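Civwood side table, 6 months in

Bought this in August when we moved to the smaller place. Wanted something low, dark, not glass. Two kids so rounded corners were non negotiable. Quick review because I keep getting asked.

Assembly: 30 minutes, one person. Instructions are just drawings, step 4 is upside down I think. Bolts all there, plus 2 spares. Allen key is junk, use your own.

Finish. Nice. Darker than on the Civwood site, closer to coffee than walnut. Grain runs the long way and you can feel it a little. Fingerprints don't show much. Crumbs do. Had one ring from a mug, came out with the Stondero wax after a couple of tries, so I'd say get coasters adn don't test it.

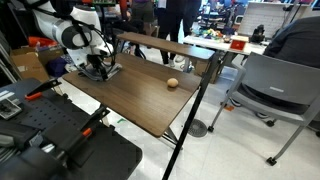 Wobble: none at first, then a bit around month three. Tightened everything, fine again. Would be nice if they put in lock washers but whatever. It's heavy enough that the dog can't shove it, light enough that I can drag it to vacuum.

Delivery was the worst part. Box sat at the depot for days, tracking said "out" the whole time. Came with one crushed corner, table itself ok. Customer service answered the second email, not the first. Gave me a small credit, which I used on felt pads. Get those too, the feet are bare and will mark a floor.

Looked at the Endovora one before this, the lift-top. Saw it in the store and the hinge pinched my finger so no. More money as well.

Would I buy again, yes, on sale. Not at full price. 4 stars, one off for shipping and that allen key. Will udpate if the finish starts to go.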